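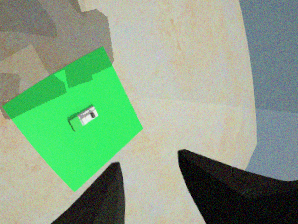
Lorcan Brophy
My sister reckons we'll have a machine clearing the kitchen table by December, and I said I'd ask before she spends 1,434 pounds on a Nulari arm. Can any of them tidy small things away yet? Ours would be batteries, game pieces, little boxes, all left on a mat. It needn't be quick.

Brigitta Kuster
Not on its own, in my experience. Picking up one small block from a plain green mat is the sort of task they start with, and even that is practised in simulation first. A kitchen table is harder — things overlap, and someone moves them while you're working. I ran 200 tries with a Stirko arm at work, same box each time, and it was decent until we changed the lamp. Shadows put it off badly. Check whether the price includes the gripper. Ours didn't.

wumau_fan
my robot hoover cant even get over the rug so no

tablesaw300
Depends what you call tidying. We have an arm in the shop that moves parts from one tray to another all day and it's fine, but the trays are bolted down and the parts all face the same way. Take either of those away and you need a person. I'd keep the money and buy her a drawer unit.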